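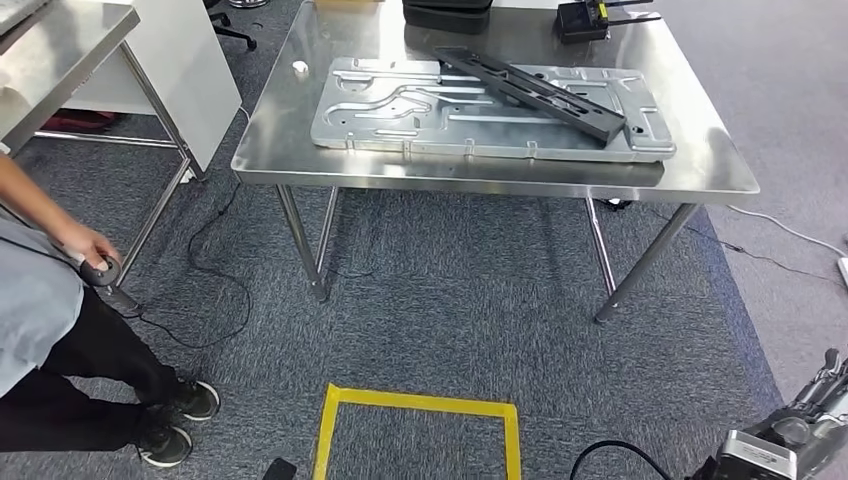 Minutes of the fit-out meeting, October 28, 2020

Present: Dinesh Haque (chair), Ruwan Fakir (minutes), one person each from Aebischer and Bresard. Apologies from Numau.

1. Minutes of the last meeting
Agreed, with one correction: the delivery charge from Bresard was 275, and the figure in item 4 should be changed.

2. Panels and brackets
Ruwan had the stamped panel and the slotted bracket bar out on the steel table. Aebischer asked if the ridges and channels could stay as they are for the next order. Dinesh said yes, but the small tabs along the front edge need to be checked against the drawing first. The order stands at 500 panels and 200 bars.
Bresard asked for the bars to be packed apart from the panels – the last lot came mixed and took a morning to sort.
Action: Ruwan to send the drawing to Aebischer. Bresard to confirm packing.

3. Work tables
The polished tops show every mark. It was suggested that a mat be laid down before metal parts are put on them. Aebischer thought felt would do, Dinesh preferred rubber. Left open until prices are in.
Action: Ruwan to get prices for both.

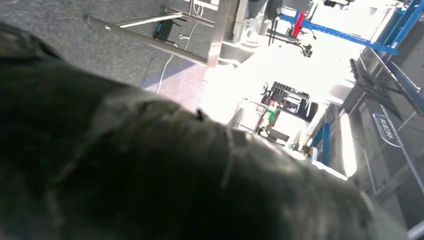 4. Floor and cables
Parnura have quoted for cleaning the carpet throughout. The quote does not include moving furniture, so the tables would have to be shifted by us the evening before. Cables are still being run over the carpet, such as the white one by the small black device, and Dinesh wants them along the walls or under covers before the cleaners come. The lilac-blue strip on the floor is to be left where it is. Bresard asked who pays if a cable is damaged during cleaning. Not known – Dinesh will ask.
Action: Dinesh to reply to Parnura and raise the point about damage.

5. Storage
The stores list has 61 lines and several are out of date. Ruwan will go through it with Aebischer. Old stock from May to be offered back to Numau before anything is thrown out.

6. Any other business
Bresard's invoices should go to Ruwan from now on, not to Dinesh.

Date of next meeting to be sent round by email.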